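4. Setting Up the Tube Rack

The Stesora rack holds large centrifuge tubes upright while you fill, label or store them. It ships flat in a Vodcombe carton with two plates, two side panels and a bag of fasteners. Put it together before you unpack any tubes.

4.1 Before You Start

Choose a level bench or table with enough room to set caps down beside the rack. Wipe the surface with a damp cloth and let it dry. Grit under the side panels will scratch the plastic and can make the rack rock.

Peel the protective film from both faces of each plate. The film is thin and easy to miss on the lower plate – check the edges with a fingernail.

CAUTION: Do not clean the rack with acetone or any cleaner that contains it. The plastic will cloud and may crack. Use mild soap and lukewarm water.

4.2 Assembling the Rack

1. Lay one side panel on a soft cloth with the slots facing up.

2. Push the tabs of the lower plate into the lower slots.

3. Push the tabs of the upper plate into the upper slots. The printed labels must face away from the lower plate.

4. Fit the second side panel over the free tabs and press until it is flush.

5. Turn the rack onto its base. Fit the fasteners and tighten them by hand.

Note: If the rack rocks, loosen the fasteners, press down on the upper plate with both palms and tighten again.

4.3 Placing the Rack and Tubes

1. Set the rack on the bench with row A at the back and row B toward you. The red labels should read right side up from where you stand.

2. Write the position on your log sheet before you put a tube in. Use the letter first, then the number.

3. Lower each tube straight down through the upper plate until it is seated in the lower level. Do not force a tube that catches. Lift it out and try again.

4. Remove caps only when you are ready to fill. Set each cap on the bench with the inside facing up. An uncapped tube should stand with its threaded rim clear of the upper plate, so the cap can go back on without moving the tube.

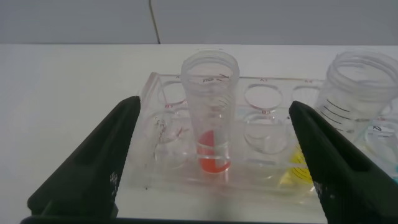
5. Look down through an empty position such as B3. The upper and lower openings both show through the clear plastic. If the lower one is blocked, clear it before you use that position.

4.4 Moving a Loaded Rack

Cap every tube first. Lift with both hands under the side panels, never by the upper plate. Keep the rack level and set it down gently – a hard landing can loosen the fasteners. Check them again after each move.

Replacement fasteners and side panels are listed in Section 9.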